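Review: Zokon parallel gripper, second revision
Yusri Sumampouw

The Zokon is a two-finger electric gripper for small arms. I bought the second revision for $2136 to replace a Mornach that had worn out its finger guides. It has run for 300 hours on kitchen handling tasks, mostly cutting and plate loading.

Mounting took one evening. The flange pattern matched our arm and the supplied cable was long enough to reach the bracket. The setup software is plain and finds the gripper on the first scan. Finger position repeats well, and on cups and plates I have no complaints.

The trouble is with tools that push back. At cycle 1103 of a fruit cutting test, the knife rotated in the fingers as the blade met the board. The controller still reported a firm grip. It compares motor current with finger width, and a handle that turns in place changes neither one enough to trip the alarm. The arm continued its downward stroke with the edge pointing somewhere the program did not know about.

I went back through the logs and found 11 earlier strokes with the same small dip in current, none of them flagged. Lowering the alarm threshold catches these but also stops the arm on normal cuts. Runden, the dealer, sent firmware that adds a slip setting. It helps with round handles and does little for flat ones.

The second fault is more serious. On a protective stop the gripper holds for four seconds and then relaxes. The manual mentions this in a footnote. Anyone reaching in to steady a blade should have the release delay disabled first, under Advanced, Stop Behavior. The setting does not survive a power cycle, so it has to be checked at every start.

Ribbed fingers from Berhe fit without modification and have held so far.

Good for dishes. For knives, three out of ten until the stop behavior is fixed.
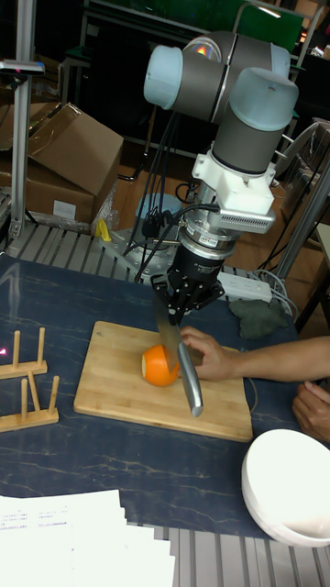

Cutting an orange, with a hand near the blade beside the gripper.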